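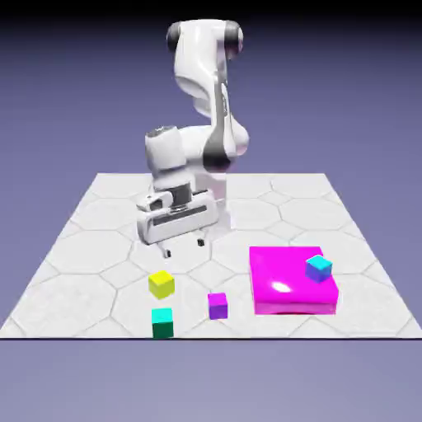
Moisture Movement in Stored Onions: A Comparison of Two Ventilated Crate Designs

Golshifteh Dehghan and Omolara Amadi
Final report, Postharvest Systems project course
16 October 2022

1. Background

Onions keep well when the outer skins are dry and the neck is closed. They keep badly when humid air sits between the bulbs. Most losses in small stores come from neck rot and early sprouting, and both are tied to how the crop is cured and how air moves through it afterward. Large stores force air through a slatted floor. Small growers usually stack crates in a shed and open the door when the weather suits.

This project looked at the second case. The question was whether the shape of the crate changes how evenly the onions lose moisture when there is no fan. We compared a shallow crate with slatted sides, called Vala in this report, and a deeper crate with a mesh base and solid sides, called Parsa. The names are our own labels for the two plans and appear on all the data sheets.

2. Materials

All onions were yellow storage onions from one field, lifted in August after the tops had fallen. Bulbs with thick necks, cuts or visible mold were removed before filling. Both crate types were built from the same softwood boards and hold the same weight of onions when full. The Vala crate is wider, so it takes up more floor for the same load.

The store was an unheated brick shed with a door on the north side and a vent under the roof. Crates stood on battens to keep the bottom row off the concrete. We used four crates of each type, in two stacks. One stack stood near the door and the other against the back wall, with both crate types in each.

Temperature and relative humidity were logged in the shed and inside each crate, at the center of the load. Crate weights were taken on a platform scale. The scale was checked with a known weight before each session.

3. Method

Each crate was weighed empty, filled, and weighed again. After that, crates were weighed once a week and returned to the same position in the same stack. Weight loss was taken as moisture loss plus a small amount from respiration, which we did not separate. Loose skin that fell through the slats was collected on a sheet and added back to the crate total.

At the end of the trial the crates were emptied in layers. Bulbs from the top, middle and bottom were graded for skin condition, firmness and neck closure. Grading used a three-step scale: sound, marginal, rejected. Both authors graded every layer separately and then compared sheets. Where the grades differed, the lower one was kept.

4. Results

The Vala crates lost weight faster in the first part of the trial and then leveled off. The Parsa crates lost weight more slowly and were still losing at the final weighing. Position mattered as well. Crates near the door dried faster than those at the back, and in the back stack the difference between the two designs was larger.

Humidity at the center of the Parsa crates stayed above the shed reading for long periods, mainly after wet nights when the door had been shut. In the Vala crates the center reading followed the shed reading with a short delay.

Grading showed the same pattern. In the Vala crates there was little difference between layers. In the Parsa crates the middle layer had more marginal bulbs than the top or the bottom, with damp skins and soft necks. Rejected bulbs were few in both designs, and most of them came from the back stack.

5. Discussion

The solid sides of the Parsa crate appear to limit cross flow. Air can enter through the mesh base, but in a stack the base sits directly over the crate below, and the gap between them is small. A spacer between crates might correct this at low cost. We did not test it.

Fast drying has a cost too. Several Vala crates near the door had onions with cracked outer skins, and these would be marked down at sale. A grower with a dry, open shed may see no benefit from slatted sides.

One set of readings is missing. The logger in the rear Parsa crate stopped during the trial and was replaced, leaving a gap in the humidity record — the weights for that crate are complete. The trial also covers one season, one variety and one building.

6. Further work

The next step is to repeat the trial with spacers under the Parsa crates and a third stack in the middle of the shed. Respiration loss should be measured on a small sample kept apart, so that the weight figures can be corrected. Crates should also be rotated between stacks in a second run, which would separate the effect of position from small differences in construction.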